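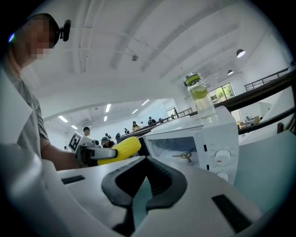

Couldn't the head camera do the whole job by itself, and save us fussing over two wrist views? So went the first comment on my last entry, and I've been chewing on it since breakfast. My answer for now is no, but it's a good question and I want to write it out properly, partly so I can be proved wrong later.

Surnotia notebook, August, started 9:40 in the morning.

The head view is lovely for context. You get where the person is looking, which hand is about to go, how far the door is from the table edge. What you lose is the last bit of travel, right when the finger meets the thing. A forearm comes across and that's the end of your view for a moment. The wrist cameras are right there for it. They have their own trouble (half of every picture is gripper), but they see contact, and contact is what the policy is worst at.

So the plan stays: both hands plus head, all three streams, marker on each gripper so one can find the other. I did agree in my reply to train a head-only version as a comparison. It's cheap to do and I'd love to see the curve.

Where we are with the count: 3,575 demos in the Nevwood set altogether, more than 800 of them with the microwave. I threw out 100 after going through the sync logs last night. Most had one stream starting late, and a few were me stopping the recorder with my elbow. No regrets, the plots look so much cleaner!

Microwave task as written on the sheet:
- start with both grippers off the table, jaws open
- right hand to the door, open it, back away
- left hand holds the body steady if it slides
- close door, tap the upper dial, don't turn it yet
- both hands back to start, count two, stop recording

The "don't turn it yet" is going to change. I tried turning the dial by hand with the Huttunen fingers after lunch and it's doable, you just have to come at it square. Come in at a slant and the finger walks off the rim. I got 3 clean turns in a row and did a little dance. Needs a separate label in Juvitz before anybody records it for real, or the old and new versions will end up in one bucket. 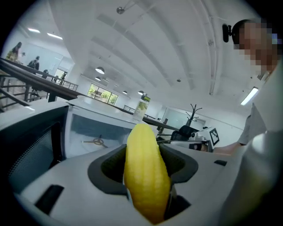
Wrist angle is the thing I most want us to loosen up on. We've all drifted into holding the grippers level, the way you'd hold a flashlight, and the policy has learned to expect it. Start it tipped and it dithers. I did a run of starts with the finger pointing up this afternoon, and I think they're going to help a lot. You get a great stretch of ceiling, sure, but the door window and the bottle on top of the microwave are both still in view behind the finger, so the tracker has something close by to hold on to along with the lights. The far end of the hall gives it daylight through the window too. I'd like each of us to mix in starts like these - tipped up, tipped sideways, one hand higher than the other - and mark them "odd start" in the notes field.

On speed: slower than you think on the approach, normal speed on the way back. I watched a batch at double speed while I ate, and you can tell exactly where each of us gets bored. The returns get sloppy and the grippers cross. Crossing is fine once in a while, but the markers hide each other when it happens and the pose jumps.

Tried at 4:15: replaying one of the cleaned demos on the arms with the door left ajar. It found the edge of the door on the first go, pulled, then stopped a little short. Second go same thing. I suspect the offset between fingertip and camera, as I swapped fingers and never redid the calibration. Really pleased anyway. A month back it couldn't get near the door.

To do:
- redo fingertip calibration, both hands
- new label in Juvitz for dial turns
- head-only training run, same split as the full one
- reply to the comment once there's a curve to show
- charge the spare recorder, it died at the end of the last block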